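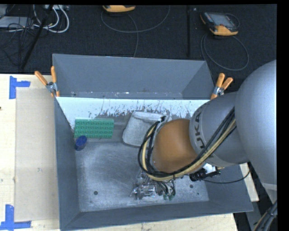 Search this guide Enter keyword

4.3 Teaching a bin pick by hand

The Trunero sales sheet says an operator can teach a pick in 3 minutes. Plan on 30 for your first one, and don't trust the result until you have run the checks in step 8.

Before you start: the bin must be clamped on both sides. A bin that shifts during teaching gives you a recording that looks fine and misses every time.

1. Put the arm in reduced speed and hold the enable switch on the pendant halfway in.

2. Place one part in the bin, away from the walls.

3. Select Hand Guide, then New Task. Wait for the tone before you touch the arm.

4. Push the arm from the wrist. Do not pull on the hoses or cables. They will move the arm, but they also throw off the force reading.

5. Lower the gripper until the fingers are on either side of the part. Stop there and press Mark.

6. Close the gripper, lift straight up until it clears the bin walls, and press Mark again.

7. Press Save.

CAUTION: Keep your free hand out of the bin while the arm is in Hand Guide. Letting go of the enable switch stops the arm, but it does not open the gripper.

8. Play the task back at low speed with the part moved, then turned, then set close to a wall. Expect the last one to fail.

Note: The software shows a "confidence" score after each save. We have seen high scores on picks that closed on air - treat it as decoration.

Note: More demonstrations help only if they differ. Recording the same easy pick 31 times teaches the arm that one pick.

If playback stops with code 129, the wrist has reached its turning limit. Delete the task and teach it again with the wrist starting closer to center. Editing the saved points is possible on paper, but we don't recommend it.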